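Offene Werkstatt in Holtness: ein Sonntag zwischen Greifern und Kabelbindern

Veröffentlicht am 14.06.2026

Dass ich für einen Werkstattbesuch freiwillig um sechs aufstehe, kommt selten vor. Aber Innes Urquhart hatte mir schon im Winter von der Gemeinschaftswerkstatt in Holtness vorgeschwärmt, und heute war endlich Tag der offenen Tür. Also Zug, Bus, ein Stück zu Fuß am Kanal entlang, und dann stand ich vor einem Rolltor mit dem Schriftzug »Tosh«. So heißt der Verein, der hier eine ehemalige Druckerei gemietet hat, 344 Quadratmeter mit Holzwerkstatt, Lötplätzen und einer herrlich chaotischen Ecke für Robotik (da wollte ich natürlich hin!).

Das Projekt dort heißt Mivix und ist ein zweiarmiger Aufbau, an dem sechs Leute in ihrer Freizeit arbeiten. Ifeoma Onyeka hat mich gleich an den Tisch gewinkt, noch bevor ich meine Jacke los war. Sie kümmert sich um die Greifer. Die Finger laufen nach vorne schmal zu und haben innen eine abgeschrägte Fläche, und über genau diese Schräge kann man mit ihr eine halbe Stunde reden. Habe ich getan, war großartig.

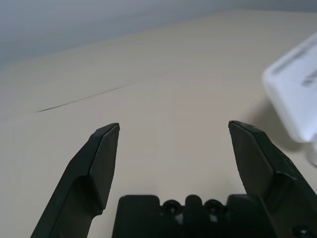
Die erste Version der Finger war ihr zu breit, damit kam man an flache Sachen kaum heran. Danach hat sie wochenlang am Winkel gefeilt, im CAD und einmal auch buchstäblich, mit der Schlüsselfeile am Küchentisch. Zu jedem Greifer gehört außerdem eine kleine Kamera am Handgelenk. Wer so etwas zu Hause nachbauen will: Ifeoma rät dringend, die Kamerahalterung zuerst zu konstruieren und den Rest drumherum. Sie hatte es andersherum gemacht und durfte zweimal von vorn anfangen.

Die aktuelle Übungsaufgabe ist ein Etui mit Stiften, an das beide Arme von links und rechts herankommen sollen. Klingt banal! Wenn aber der eine Arm festhält und der andere zugreift, müssen sich die beiden ziemlich gut einig sein, wo der Tisch aufhört und das Etui anfängt. Auf dem Teppich kleben rote Kreuze, und ich bin selbstverständlich erst einmal über eines drübergelatscht.
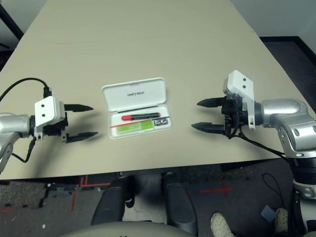 Jouko Räsänen macht die Verkabelung und ist damit nach eigener Aussage nie fertig. Er lässt an den Handgelenken lieber etwas Schlaufe stehen, zu straff verlegte Leitungen haben ihm schon zwei Stecker gekostet. 200 Kabelbinder hatte er im Frühjahr gekauft, übrig ist eine Handvoll. Mit der Software war ich schneller überfordert, da hat mir Zinhle Mabuza geduldig gezeigt, wie sie aufgezeichnete Bewegungen sichtet und die misslungenen aussortiert. Ihr Ziel sind 200 brauchbare Durchgänge, bevor im Juli die nächste offene Werkstatt ansteht.

Besonders dankbar findet sie Stifte. Ein dicker Marker und ein flacher Textmarker wollen ganz unterschiedlich angefasst werden, und liegt einer schräg im Fach, muss der Greifer das Handgelenk mitdrehen.
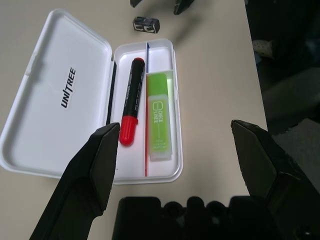
Zwischendurch gab es Linsensuppe aus der Werkstattküche und ein langes Gespräch über gebrauchte Netzteile, das ich hier niemandem zumute. Kenneth Tennant vom Nachbarverein Brurno war auch da und hätte am liebsten sofort ein Paar Finger für seine eigene Bastelei mitgenommen. Ifeoma will ihm die Druckdateien schicken.

Wer hinfahren möchte: Die Bushaltestelle liegt direkt am Kanal, der Eingang ist auf der Hofseite. Festes Schuhwerk braucht man nur für die Holzwerkstatt. Ich fahre im Juli wieder hin und bringe diesmal meinen eigenen halbfertigen Greifer mit, Jouko hat versprochen, sich die Stecker anzusehen.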